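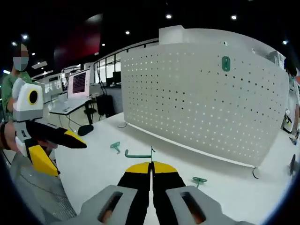
Bench notebook, Undthorpe workshop – September, 2:15 p.m.

Subject: pegboard fittings, white panel

The small teal-green hooks are under review for use on the white perforated panel at the back of the table. An oval clip of the same color is mounted near the top, toward the right. It is to remain there until the layout has been agreed.

Each hook is to be seated fully before anything is hung from it. Leif Kvam asks that hooks for long items be placed at least 6 holes apart – the spacing used on the Magnusson panel proved too tight for pliers.

Fittings not in use are to be returned to the Katden tray at the end of the session. Loose pieces on the tabletop are easily lost.

Open points:
Load check at 2000 g, 30 minutes per hook. W. Peixoto to supply the weights.
Confirm whether Brundo hooks fit the same holes.
Label for the tray still to be printed.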